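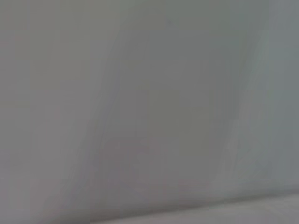
I've come around on gray. I held out for years, and I'm putting it in writing because I was pretty loud on the other side and a few of you (hi, Darcy) have kept the receipts.

My old line was that gray is what people pick when they're scared of picking. We'd just moved, every listing we'd looked at had the same gray living room, and I swore I'd paint ours tomato red. I did, too! It took three coats and it looked fantastic for most of one December, while the tree was up and the lamps were on. Then January came and I started drinking my coffee in the kitchen, standing up.

What changed my mind was sitting in Thérèse Fortin's back room one afternoon with nothing to do but look at the wall. It's gray, plain matte gray, and I'd have told you it was one color. Give it an hour. By the window it went a little pink, over by the bookcase it was closer to green, and when a cloud moved off the whole thing shifted again. My red never did that. My red was red at breakfast and red at midnight and it wanted you to know.

So now I think the trouble with all those listing photos was the shine, and the overhead lights, and the gray floor and gray sofa they always throw in with it. Put gray on everything and sure, you've got a dentist's office. Put a flat gray on the walls and let the rest of the room be whatever it is - your ugly orange chair, your aunt's rug - and it settles everybody down.

Some opinions, then, from a convert. Buy matte. People will tell you matte marks if you look at it funny, and they're right, and I'd still take a few scuffs over eggshell glare. Skip the tiny chips. I brought home 11 of them and they all looked like the same wet sidewalk until I painted big squares on poster board and moved them around the room for a week. And look at your squares late in the day, with the lamps off, when you'd normally be cooking.

Úna Fahy thinks I've just gotten old. She has a yellow hallway and it's glorious and I wouldn't touch it. A hallway is somewhere you pass through, though, and you can get away with shouting in there. I sit in my living room for hours, usually doing nothing much, and I like a wall that doesn't interrupt.

The red is going this weekend. I've been told it'll need primer, probably two rounds of it, and I've still got over 20 books to move off the shelf before I can get at the corner.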